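Notes for the living room session, Domestic Services, unit 5. Tutor: Shuzhen Dai. Bring these to the practical in May.

## Order of work

Work from the top of the room down and finish with the floor. In a living room that means:

1. Open a window if the weather allows.
2. Pick up loose rubbish: tissues, wrappers, receipts.
3. Line the bin and put the rubbish in it.
4. Clear the table and dust it.
5. Straighten the cushions.
6. Vacuum.

Most people start with the cushions because they make the biggest difference to how a room looks. Leave them. You will lean on the sofa again when you reach for things behind it.

## Rubbish and bin liners

Check the liner before you put anything in. It should fold over the rim all the way round, with enough overhang to tie later. If it has slipped on one side, pull it up and press the air out from the inside with a flat hand. Spare liners can be kept in the bottom of the bin, under the one in use.

Paper tissues go straight in the bin, never in a pocket or on the arm of a chair. Wash your hands afterwards -- gloves do not replace this.
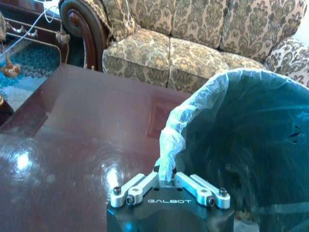
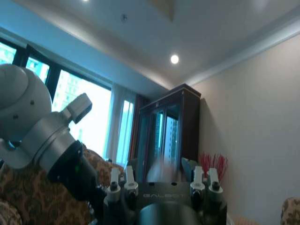
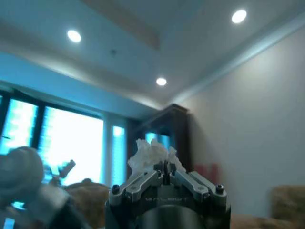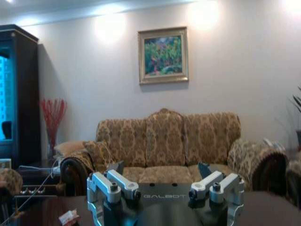 Polished tables need more care than most students give them. A high-gloss finish shows every smear, and grit under a cloth will scratch it, so pick up the larger bits by hand before any cloth touches the surface. Small things are easy to miss on dark wood when you look straight down. The crumpled white wrapper with red markings near the corner of the tabletop in the fourth picture is the sort of item meant here: it goes in the bin first, then you dust. Use a dry microfibre cloth, folded in four, and turn it to a clean face when it looks grey. If there are sticky marks, use a second cloth, barely damp, and dry the spot at once. Do not spray polish directly on the table. Lift cables to dust beneath them and lay them back where they were.

## Patterned upholstery

Damask and similar weaves catch on rings and watch straps, so take these off. Vacuum with the soft brush, low suction, in one direction. Plump back cushions by the sides. With a large repeating pattern, check that each cushion is the right way up before moving on -- an upside-down one shows from the doorway.

## For the practical

You will have 8 minutes for steps 2 to 4. Cloths and liners are in the Illska cupboard. Read the section on wood finishes in the Chaturvedi folder beforehand, and write around 200 words on how you would treat a water ring on a lacquered table. Hand this in at the start.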